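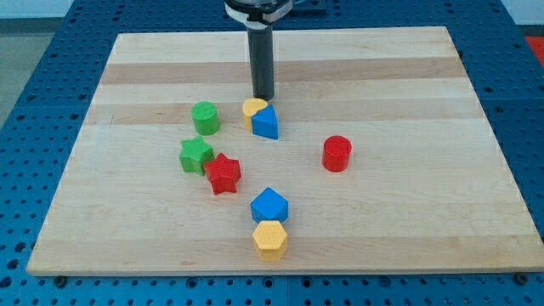
Nustine Place Names

Version 6, released 31 May 2025
Maintainer: Ieva Kairys
Transcription and review: Elīna Petrauskas

Summary

Nustine is a table of minor place names (fields, fords, wells, farm tracks) taken from handwritten parish survey sheets. It holds 638 records in a single UTF-8 file, one record per name. It is meant for gazetteer matching and for work on spelling variation. It is too small to train a language model on and has no audio.

Files

names.tsv: the main table
sources.tsv: one row per survey sheet, with shelf mark and condition notes
variants.tsv: alternate spellings, keyed to names.tsv
CHANGES: edits by version

Fields in names.tsv

id: stable integer. Deleted ids are not reused.
name: the spelling on the sheet, with diacritics kept and abbreviations left unexpanded.
name_norm: lowercase, abbreviations expanded, diacritics kept.
type: one of field, water, track, building, wood, other.
parish: Trovov, Sartori or Drovus.
lat, lon: WGS 84 decimal degrees. Empty if the place could not be located.
precision: point, area or none.
sheet: key into sources.tsv.
conf: reading confidence, 1 (doubtful) to 3 (clear).

Coverage

Coordinates are present for 492 records. The rest have precision set to none. Most of the unlocated names are fields in Drovus that were merged before the first printed map. Trovov is the best covered parish. Two Sartori sheets have water damage along the fold, and names on the fold were entered only where both readers agreed.

Method

Each sheet was read twice, by different readers, without sight of the first transcription. Disagreements were settled by the reviewer against the original paper. There were 82 of these, and all are marked in variants.tsv with the losing reading kept. Coordinates were assigned by hand from georeferenced map scans. No automatic geocoder was used.

Known problems

Long s and f are hard to tell apart on the Drovus sheets. Treat conf = 1 records from that parish with care.
The type "other" is overused in the older records and will be split in a later version.
Some tracks cross a parish line. They are listed once, under the parish where the name was written.
Spreadsheet programs may read lat and lon as text under a comma-decimal locale. Set the locale before import.

Changes in version 6

Added the conf column.
Moved sheet condition notes out of names.tsv and into sources.tsv.
Fixed swapped lat and lon in four Sartori records.

License and citation

The data is released under CC BY 4.0. Cite as: Kairys, I. and Petrauskas, E., Nustine Place Names, version 6.

Send corrections to the maintainer with the record id and the sheet key. Corrections received by the end of June go into the next version.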